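Home Explore Notifications Messages Lists Profile

Tultitstead Tenants' Advice Service
September 30, 2025

1/8 Changes to the rules on shared kitchens in rooming houses apply in Tultitstead from today. This thread sets out what residents and operators need to know. Please read all posts before contacting the office.
12 replies 41 shares

2/8 A shared kitchen must now be open to residents at all hours. Operators may close it for cleaning for up to 60 minutes a day, with the times posted on the door.
3 replies 17 shares

3/8 Each resident is entitled to lockable food storage. A labelled spot in a common fridge does not meet this requirement. Operators who have relied on labels should contact us about the transition period, which ends in April.
9 replies 22 shares

4/8 Sinks must have hot and cold running water and a clear section of counter beside them. Our inspection guide also covers shelving, lighting and windows that open.
2 replies 14 shares
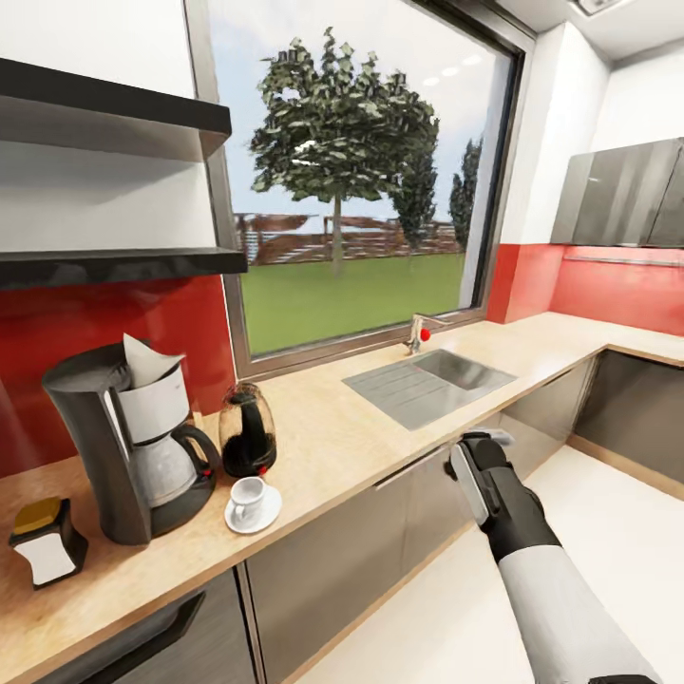

Rendered kitchen interior with sink, window and open shelving.

5/8 We have received 293 enquiries on kitchens this year. Most concern repairs. A resident should report a fault to the operator in writing and keep a copy. Text messages are accepted as written notice.
6 replies 19 shares

6/8 If a stove or fridge fails, the operator has 3 business days to repair or replace it. Fines for repeated breaches start at $1,000 – these are issued by the municipality, and our service has no role in setting or collecting them.
15 replies 38 shares

7/8 Residents of the Rosden and Nilsuwan buildings should direct questions to Imani Brannigan, Housing Adviser. All other enquiries go to Pornthip Mahawong at the front counter. Interpreters can be booked at no charge.
1 reply 8 shares

8/8 The full guide is available at our office and at the public library. Printed copies in large type may be requested by phone. Replies to this thread are read on business days, but we cannot give advice on individual tenancies here.
4 replies 11 shares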